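Bench Technician, Desktop Repair and Refurbishment
Pritchard – Breltton service center
Full time, on site
Posted 5 September 2026

Pritchard repairs and refurbishes desktop computers for schools, libraries and small offices. The Breltton center takes in equipment from the Bindthorpe district under a fixed service contract and returns it tested, cleaned and labeled. We have one opening on the day shift, with a start date in October.

Position summary
The technician receives machines at intake, identifies faults, replaces failed parts and runs the standard acceptance test. Work is assigned through Briva, our in-house ticketing system. Each ticket carries the asset number, the reported fault and any previous repair history. Tickets are closed only when the test log is attached.

Duties
Inspect incoming desktops and record their condition before power is applied.
Diagnose faults in power supplies, memory, storage, processors and main boards.
Remove old thermal compound, apply new compound and refit coolers to the specified torque.
Wipe drives according to the written procedure and file the certificate with the ticket.
Update firmware and install the customer's system image.
Keep the parts log current – stock is counted on the last working day of each month.

Requirements
Two years of paid bench experience, or a completed certificate program in electronics or computer service.
Working knowledge of current and older processor sockets.
Correct use of a wrist strap, a multimeter and a torque driver.
Ability to write a clear fault report in three or four sentences.
Ability to lift 50 pounds.

Experience with board-level soldering is useful but is not required. Soldering work is handled by a separate group. 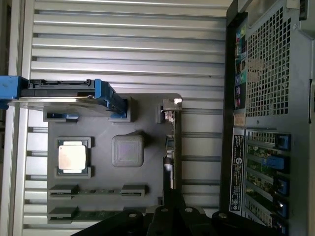 Conditions
The shift runs from 7:30 a.m. to 4:00 p.m., Monday through Friday, with a half-hour unpaid lunch. Overtime is limited to the summer return period and is paid at time and a half. New hires complete 14 days of supervised work before taking tickets alone. Tools and protective clothing are supplied. A boot allowance of $200 is paid once a year.

How to apply
Send a résumé and a one-page description of a fault you diagnosed, including the measurements you took and the part you replaced. Quote reference 2777 in the subject line. Applications without the description will not be reviewed.

Selected applicants will be asked to a practical test lasting 106 minutes, breaks not included. It consists of a written section and two bench tasks. Travel costs are not reimbursed.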